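Normas de trabajo para una celda de dos brazos en mesa

Tiempo de lectura: 6 minutos

Esta guía recoge las normas que seguimos en el taller de Godoy para preparar, operar y cerrar una celda de mesa con dos brazos. La primera versión la redactó Heidrun Aebischer en marzo y la ha revisado después Nadine Issa. Está pensada para quien ya sabe mover los brazos y necesita hacerlo igual que el resto del equipo. No sustituye la evaluación de riesgos de la instalación ni el manual del fabricante. Si hay contradicción entre esta página y el manual, se sigue el manual y se avisa a Nadine.

Antes de empezar

Necesitas la hoja de celda, la ficha de la tarea y acceso al registro de Prendo. La hoja de celda dice qué brazos hay montados, qué pinza lleva cada uno y qué límites de velocidad están cargados. La ficha de la tarea dice qué piezas entran, dónde se colocan y cómo termina cada ciclo.

Comprueba que la revisión de la ficha coincide con la del registro. La causa más frecuente de ciclos anulados el último trimestre fue una ficha impresa vieja: de 126 ciclos anulados, más de la mitad se hicieron con una revisión anterior.

Paso 1. Delimitar la zona

La zona de trabajo es toda la superficie que puede alcanzar cualquiera de los dos brazos, aunque la tarea use solo una esquina. Durante el movimiento automático no entra nadie en ella, ni con la mano ni con una herramienta. Para recolocar una pieza se detiene la celda, se espera a que los dos brazos estén quietos y se confirma el paro en pantalla.

No vale pausar un solo brazo. El otro sigue teniendo alcance sobre la misma mesa, y el programa puede ordenarle que cruce al lado contrario.

Paso 2. Despejar la mesa

Sobre la mesa solo puede estar lo que figura en la ficha. Se retiran destornilladores, bridas, vasos, teléfonos y piezas del lote anterior. Si una pieza de la ficha no se va a usar en esa tanda, también se retira y se anota.

Pasa un paño seco por la superficie y mira si hay rebabas o restos de adhesivo. Las marcas permanentes se dejan como están, pero se apuntan en la hoja de celda si caen en una posición de recogida.

Paso 3. Revisar cables y fijaciones

Con la celda parada, sigue cada cable con la mano desde la base hasta la muñeca. Tiene que haber holgura en todas las articulaciones y ningún bucle debe poder engancharse en la pinza. Los cables que van por el borde de la mesa se sujetan fuera del alcance de los dedos.

Después se comprueban las fijaciones de las bases y de los equipos que no deben moverse. Un cajón o un armario que se desplaza dos milímetros en cada ciclo acaba lejos de donde lo espera el programa. Odair Andrade lleva la lista de pares de apriete; pídesela si la copia de la celda no se lee bien.

Paso 4. Interpretar los indicadores

No todas las bases usan los mismos colores para los mismos estados. La tabla válida es la que está en la hoja de celda, y hay que leerla al cambiar de puesto aunque los brazos parezcan iguales. Un indicador encendido no autoriza a meter la mano. La autorización la da el paro confirmado.

Si los indicadores de los dos brazos no corresponden al estado esperado, no se inicia el ciclo. Se guarda el registro y se llama al responsable de turno.

Paso 5. Colocar las piezas

Las piezas pequeñas se colocan una a una y con la orientación que marca la ficha. En los pulsadores hay que fijarse en hacia dónde queda la tapa, porque una pieza tumbada al revés obliga a la pinza a una aproximación que no está validada. Si la ficha admite orientación libre, lo dirá expresamente.

Deja espacio suficiente alrededor de cada pieza para que los dedos abran del todo. Cuando haya un cajón o una ranura de destino, asegúrate de que está en la posición inicial indicada.

Paso 6. Primer ciclo a velocidad reducida

El primer ciclo de cada tanda se hace a velocidad reducida, con una persona atenta al paro y otra a la pantalla. La persona del paro no hace nada más. En el taller de Laterville empezaron a aplicar esta separación después de nosotros, con el mismo texto.

Durante ese ciclo se vigilan tres cosas: la distancia entre codos, la altura de las pinzas sobre la mesa y el comportamiento de los cables en las muñecas.

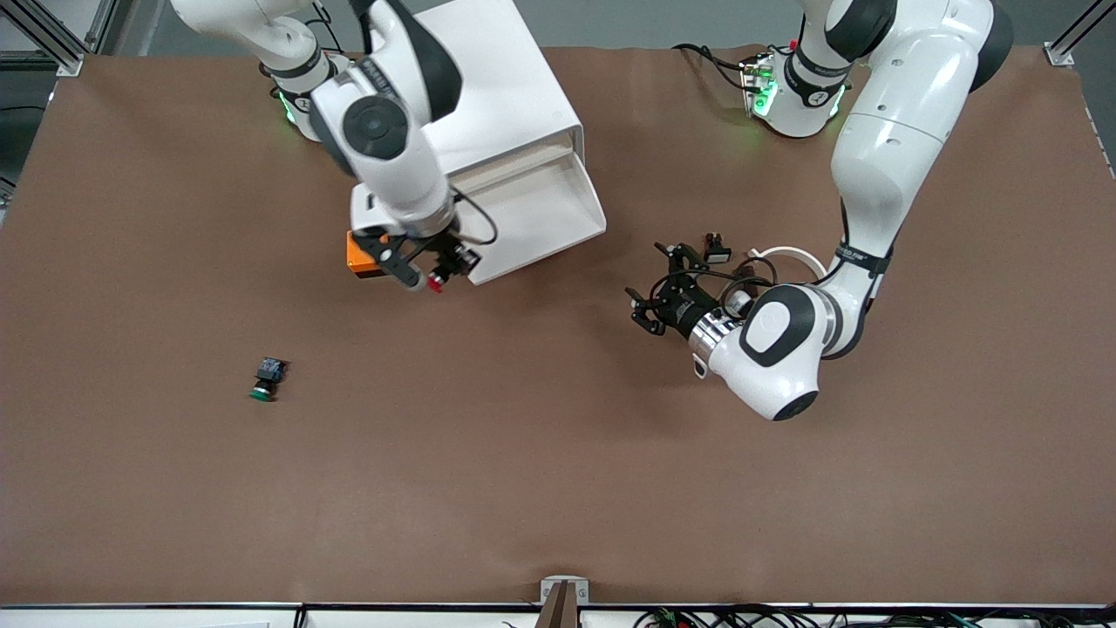

La altura de paso se fija en la ficha y no se rebaja para ganar tiempo. Si un brazo trabaja junto a un mueble o una caja y el otro espera, el que espera debe quedarse en una posición declarada, con la pinza separada de la superficie y fuera del recorrido de su compañero. Una posición de espera improvisada no aparece en la comprobación de colisiones y hay que darla de alta antes de seguir.

Paso 7. Registrar la tanda

En Prendo se anota el número de tanda, la revisión de la ficha, quién estuvo en el paro y cada interrupción con su motivo. «Fallo de agarre» no basta; escribe qué pieza era y en qué punto del recorrido ocurrió. La entrada 1533 sirve de modelo y la mantiene al día Ivone Mendonça.

Los ciclos anulados no se borran. Se marcan como anulados y conservan su registro.

Cierre

Lleva los dos brazos a reposo, confirma el paro y retira las piezas. Cuenta las que salen contra las que entraron. Si falta una, la celda queda bloqueada hasta encontrarla, incluido el interior de los cajones y el suelo bajo la mesa.

Cada 400 ciclos se repite la revisión completa de fijaciones y se cambian las almohadillas de los dedos si tienen corte o pérdida de material. Las almohadillas de repuesto se piden a Mekell con la referencia que figura en la hoja de celda. Las dudas sobre el pedido las atiende Heloísa Honorato.

Última revisión: 20 de octubre de 2023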